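Robots and the chore question, again
June 22, 2021

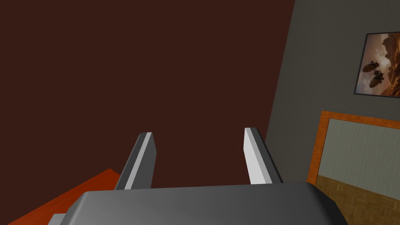
Quick one this week, deadline got me. A few of you wrote in asking whether machines can do housework yet. Short answer: some of it, slowly, mostly in simulation.

Longer answer. Hidura put out its simulated-home results last week. 203 chores on the list, things like clear a table, open a drawer, put the cup back on the shelf. Their arm got through 14 of them reliably enough to try on real hardware. Nearly 4,000 practice runs per chore to get there. My nephew learned to set a table in one evening, for dessert.

Drawers good. Doors so-so. Anything soft (towels, socks, the duvet cover, god) still a mess. Two fingers will get you a long way with boxes and cups and then you hand it a fitted sheet and thats the end of that.

The shop-floor people are further along, no suprise. Same box, same shelf, same height all day. Noiphan has 2 arms packing parts at the Meltthorpe plant and they keep up fine until a carton comes in crushed. Then somebody walks over.

What I'd like to see: the same test in a kitchen the software hasn't met before. Hidura says November for that. Prurcombe was supposed to have one this spring, no word, have emailed twice.

Still doing my own dishes. More on prices next issue, if the Prurcombe people ever write back. Send me your chore lists in the meantime, worst ones first please.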